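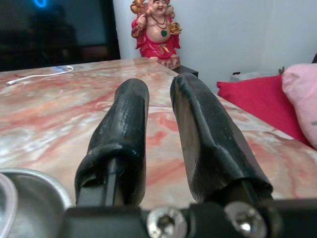 Worn sleeves on a two-fingered gripper, with the one on the left rolled back from the metal at its base.

Home | Features | Opinion | Back issues | Subscribe

The rubber goes first

Robots that work in people's homes are checked thoroughly before they leave the factory. What happens after that has mostly been left to whoever is holding the charger. A short code of practice from Harnville wants to change it.

22 March 2020
Print this article | E-mail to a friend
Shares: 42 | Comments: 20

The part of a household robot most likely to touch your best bowl is a piece of rubber. It fits over a metal finger like a sock, it gives the finger its grip, and it wears out. Everyone who has worked with these arms knows this. Until last September, though, hardly any of the firms testing them in houses and flats had written down when a sleeve should be changed, or who should decide.

Beathag Guthrie spent a good part of last year asking them. She is a safety engineer in Harnville, and before that she inspected fairground rides along the coast from Dunbar. Her questions were short. How often do you look at the fingers? What are you looking for? Where do you write it down?

"Most people told me they'd change a sleeve when it looked bad," she says. "So I asked what bad looked like, and I got a different answer in every workshop. One man said shiny. Another said it was fine until it split."

The result is the Sternargate code, named after the street where the group behind it first met. It has 51 clauses and covers arms small enough to work at a table in an ordinary room. It has no force in law. A firm signs up, agrees to have its logs looked at once a year, and can say so on its paperwork.

Much of it is dull, and Guthrie says it was meant to be. The first section deals with the hand. Sleeves are to be looked at before every session, from tip to base, with the power off. Scuffing is allowed. A glossy patch on the pad has to be noted, and the finger given a grip test with a standard block. If a sleeve has folded or rolled so that metal shows, the code says the arm should not pick anything up until the sleeve has been pulled straight or replaced.

That last clause caused the most argument. Metal showing near the base of a finger is a long way from whatever is being held at the tip, and several firms thought it should count as a note in the log and no more. Guthrie's group kept the stricter wording. A sleeve that has moved at the bottom may be about to move at the top, she says, and a person in a hurry before a session will not stop to judge how far up is too far.

Screws come next. The ones holding the finger bracket are to be checked with the correct key, and the setting written on a card kept with the arm. Then there is the room. Cables should be off the working surface or fixed down. A polished top that throws back light should be covered or the lamps moved if the arm finds its way by camera. Breakable things and anything of sentimental value – the code uses that phrase – should be out of reach, and the person who lives there has the final say on what belongs on the list.

This is where the code differs from factory practice, which nearly all of its authors came from. In a factory you can paint a line on the floor and tell people to stay behind it. In a living room there are cushions, ornaments, chargers and a television, and they were there before the robot was.

"You can't ask somebody to live in a test cell," Guthrie says. "If your robot only works when the house is bare, write that on the box."

Kiris, which makes a light two-fingered arm for kitchen and table work, signed in the first month. The company had been changing sleeves on a fixed timetable and found the daily look more trouble than it expected. Its staff were trained to clean the fingers at the end of the day, and the new check had to be done at the start. For a while it was done at neither. Kiris now keeps the log sheet clipped to the power switch cover, so it has to be moved before the arm can be turned on.

Others have stayed out. One maker, who did not want to be named, said the code was written for firms with a person to spare. A small team running a single arm in a borrowed flat does not have a separate inspector, and clause 42 asks that the log be countersigned by someone who was not operating the machine. Guthrie accepts that this is awkward. The next version will let the second signature be given later, from photographs, so long as they show both fingers and the bracket.

She is less willing to bend on the log itself. Paper or screen, it has to be kept for 20 months and shown to the householder on request. Some firms worry that a page full of scuffs and slipped sleeves will frighten people. Her answer is that a page with nothing on it should worry them more, as rubber wears on every arm she has ever seen.

Comments on the second version are open until September. The draft adds a section on bowls, cups and other things with thin rims, which are hard on sleeves, and a page of drawings showing how a sleeve should sit at the base of the finger. Guthrie did the drawings herself and would like a better artist to redo them.

Print this article | E-mail to a friend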